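Werkstattbuch, Papier und Klebstoffe
28. September 2022

Heute weiter mit der Frage, welcher Kleber für die Reparatur der alten Sustow-Karten taugt. Die Mappe hat 234 Blätter, davon sind 57 am Falz gerissen. Im April haben wir mit Weizenstärke angefangen, aber die Streifen haben sich beim Pressen gewellt. Ich vermute, dass der Kleister zu nass war.

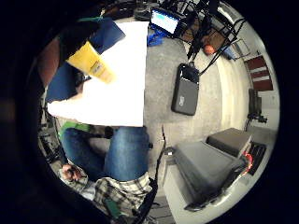 Bogen, blaue Unterlage, gelbe Tube.

Versuch A: Methylcellulose, zwei Stunden gequollen. Lässt sich gut streichen, die Haftung am Falz ist aber schwach. Versuch B: Stärke und Methylcellulose gemischt, gleiche Teile. Hält besser und bleibt biegsam. Für das Japanpapier habe ich die dünne Sorte von Maseo genommen – die dickere macht eine Kante, die man mit dem Finger spürt.

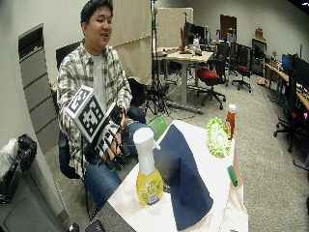
Am Tisch mit dem weißen Tuch.

Noch zu klären ist die Laufrichtung. Bei den Blättern aus Cludberg läuft die Faser quer zum Falz, bei den anderen längs. Ich habe das am Anfang nicht beachtet und musste zwei Streifen wieder abnehmen. Mit feuchtem Löschpapier ging es ohne Schaden, nur die Geduld war nötig. Bitte in Zukunft die Laufrichtung mit Bleistift auf den Begleitzettel schreiben, nicht auf das Blatt selbst!
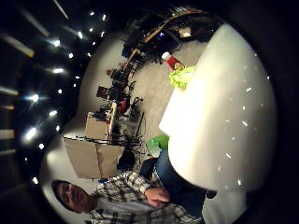
Trocknen und Pressen

Zwischen Vlies und Löschkarton, das erste Wechseln nach zehn Minuten, dann über Nacht unter Gewicht. Sayce hat ein Angebot für neuen Löschkarton geschickt, 1.960 Euro für die große Menge. Das scheint mir viel, ich frage nach der kleineren Packung.

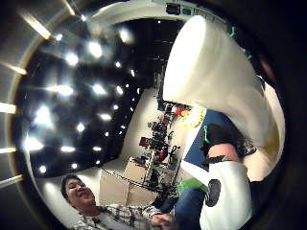
Eingetragen von: Papierwerkstatt, Platz 2

Offen bleibt der Test mit dem Licht. Ich lege von A und B je einen Streifen ans Fenster, zur Hälfte abgedeckt, und schaue in vier Wochen, ob etwas gelb geworden ist. Die Mischung B steht im Kühlschrank, Deckel bitte fest zumachen.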